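Ticket: Attachments not synced to shared folder
Product: Flotadik desktop client
Status: Open

Since the last update, pictures bigger than 8 MB stay in the queue and do not reach the shared folder. Smaller files go through normally. The progress bar stops at 90 percent and shows error 59.

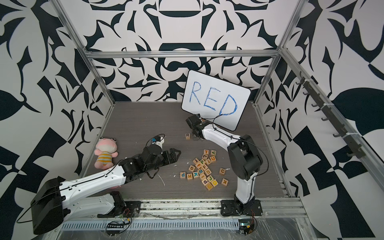 I have tried to sign out, to clear the cache and to install the client again. After this the queue was empty for one hour, then the same error came back. My colleague in the Cikport office has the older version and she has no problem.

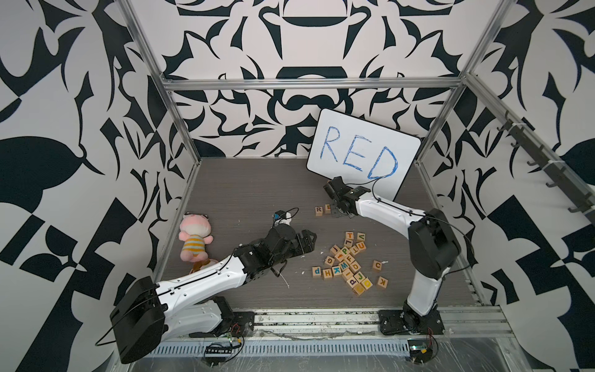 Furtună

Wednesday, February 28, 2024

Thank you for the quick answer. I changed the upload limit in the settings as you advised - no difference. I also turned off the proxy, and then nine files passed, but only with the web version. 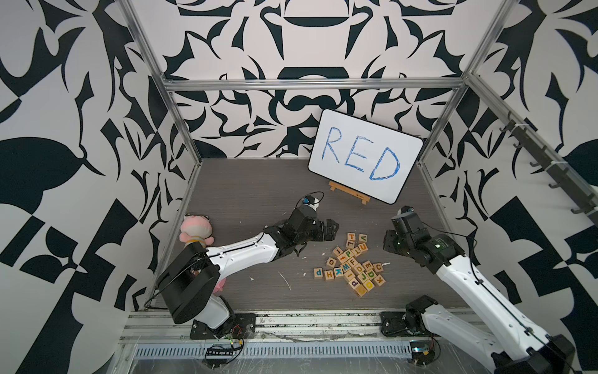
Attachment 3: whiteboard standing on the gray floor

Please tell me if you need the full log. I can also give access to our Plotadside test account, but I must ask for permission first.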